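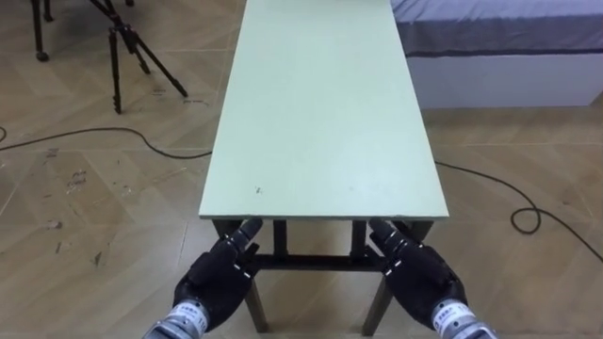 Unidad 7. Traslado de mesas ligeras entre dos puestos
Módulo de Organización de espacios interiores. Centro de formación Trinedcombe
Apuntes de clase. Profesor: Kumaresan Varghese
Revisión: 13 de marzo de 2019

7.1 Objeto de la unidad

Se estudia el desplazamiento horizontal de una mesa rectangular de tamaño pequeño o mediano, sin desmontar, con un agarre en cada extremo. Quedan fuera las mesas con pie central, las extensibles y las de tablero de vidrio, que se tratan en la unidad 11.

7.2 Terminología

Tablero: superficie horizontal de uso. Tiene dos cantos largos y dos cantos cortos (cabeceros).
Bastidor: conjunto de patas y travesaños que soporta el tablero.
Travesaño: pieza horizontal que une dos patas. En muchas mesas ligeras queda a poca distancia de la cara inferior del tablero y ocupa parte del espacio destinado a los dedos.
Pata abierta: pata cuya base queda más hacia fuera que su unión con el tablero. La huella en el suelo puede superar la proyección del tablero, dato que se olvida con frecuencia al medir pasos de puerta.
Puesto A y puesto B: posiciones enfrentadas en los dos cabeceros. El puesto A marca las órdenes.

7.3 Comprobaciones previas

Se retiran los objetos del tablero y se revisa la superficie. Las manchas y los restos cercanos al canto se anotan en la ficha antes de mover la mesa, de modo que no se atribuyan después al traslado. A continuación se comprueba la unión entre tablero y bastidor: si el tablero no está fijado, no se admite el agarre por el canto y la carga se toma por el bastidor. En las mesas plegables del tipo Brollo se verifica además el bloqueo de las patas.

El recorrido se mide en su punto más estrecho. Se exige una holgura mínima de 6 cm por lado respecto a la dimensión mayor, sea esta la del tablero o la de la huella de las patas.

7.4 Agarre en el cabecero

Las dos manos se colocan cerca de las esquinas del canto corto, simétricas respecto al eje de la mesa. Los dedos que trabajan por debajo soportan el peso; el apoyo sobre la cara superior controla el giro del tablero. Un agarre demasiado centrado reduce el brazo de palanca y deja que la mesa balancee sobre su eje longitudinal.

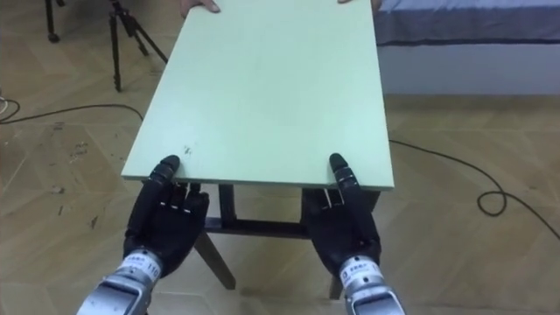
Figura 7.1. Agarre por las esquinas del canto próximo y sujeción del tablero desde el extremo opuesto.

Con los dos extremos a la misma altura y el centro de gravedad en el punto medio, cada puesto recibe la mitad del peso. Al elevar un extremo, el reparto depende también de la altura del centro de gravedad respecto a los puntos de agarre. Si este queda por debajo de la línea que une los agarres, como ocurre en las mesas de bastidor pesado, la inclinación aumenta la carga del extremo alto. Se recomienda no utilizar la inclinación para compensar diferencias de estatura.

7.5 Secuencia de órdenes

1. «Manos»: ambos puestos toman contacto con el canto.
2. «Arriba»: elevación simultánea, lo justo para librar el suelo.
3. «Marcha»: avance por el eje largo, con pasos cortos.
4. «Alto»: detención completa, sin bajar la carga.
5. «Abajo»: descenso hasta el apoyo de todas las patas. Los dedos se retiran al final.

7.6 Colocación en destino
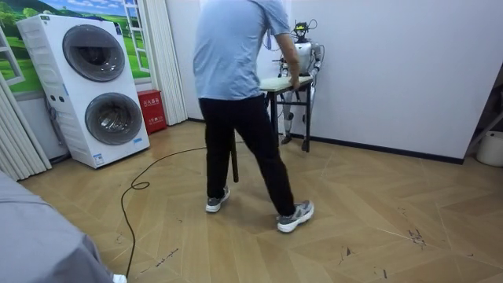
Tiempo de lectura de este apartado: 3 minutos

En recintos que comparten uso con electrodomésticos de carga frontal, la mesa no debe invadir el arco de apertura de las puertas. El acceso al material contra incendios se mantiene libre en todo momento, también durante la maniobra. Los cables colgantes se apartan del recorrido antes de la orden «Marcha».

Sobre suelo de madera en espiga, la mesa se baja en vertical y no se arrastra para el ajuste final. Las correcciones de posición se hacen con una nueva elevación. La alineación se toma con la pared; las juntas de la espiga no sirven como referencia paralela al canto.

7.7 Trabajo práctico

Por parejas, trasladar la mesa del aula Joseph al aula Flutbridge y devolverla a su posición inicial, con intercambio de puestos a la vuelta. Entregar la ficha con el croquis acotado del recorrido, el ancho del paso más estrecho y el estado de la superficie antes y después. Plazo de entrega: noviembre, junto con la ficha de la unidad 6.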